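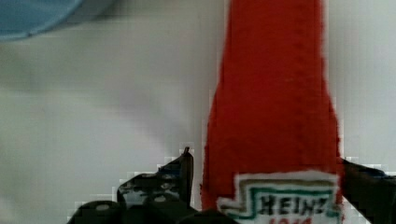 The ketchup, from the gripper's side of the job.

Robot Demonstrators Wanted, Part-Time, September Start

Furken is hiring people to move ketchup. Not far, and not much of it, but over and over, by way of a robot arm, so that a learning system can study how a person would have done it.

The project is called Jukham. It needs demonstrations of ordinary tabletop chores: pick up the bottle, put it on the plate, clear the fruit, find somewhere sensible for the mug. You hold the controls, the arm follows, and the whole attempt is saved. We have 3,021 saved attempts so far. The learning system has looked at all of them and would like more.

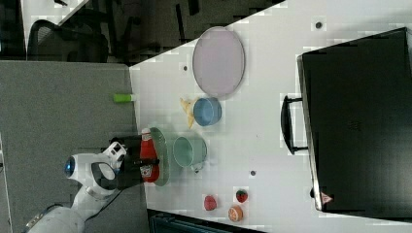
Ketchup over the green plate. Dinner is not included.

What you would do

Run short episodes from a written task card, usually one or two objects at a time. Between episodes you rearrange the table, and this matters more than people expect. If the mug always sits in the same spot, the system learns the spot and ignores the mug. We have a model that is excellent at this and we don't talk about it.

You will also mark each episode as good, bad or strange, and type a line on why. "Dropped it" is a fine line. "Dropped it, bottle rolled behind the bowl, went back for it" is a better one, and we keep those. Clumsy recoveries are worth a lot to us. Please don't stage them. 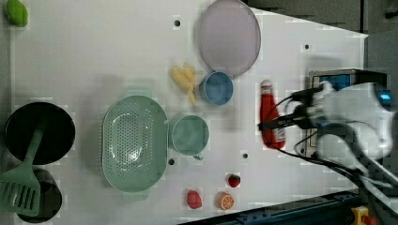 Toy food makes up a good part of the prop list, so an interest in very small strawberries is a plus. Kitchenware comes and goes as the task cards change. There are 209 cards at present, written by Benedita Serrano, who takes complaints about them in person and with good humor, up to a point.

Who we want

Steady hands and a high tolerance for repetition. No robotics background needed; we'll train you for a week, paid. Both left-handed and right-handed people are welcome, and we are short on the former. Gamers do well at first and then try to go too fast. Knitters have been our best hires.

You should be able to work 32 hours a week, on site, with breaks you are expected to take. 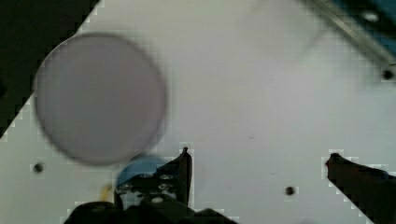
Some of the work is slower than that. New hires spend the first mornings just opening and closing the gripper and getting it to where they meant it to be, which takes longer than anyone's pride would like.

How to apply

Write to Kumiko Hirano at the Furken front office. Skip the cover letter. Tell us in a paragraph how you would explain picking up a mug to someone who has never had hands. Applications close 6 July 2024, and we'll invite 40 people in for a tryout at the table.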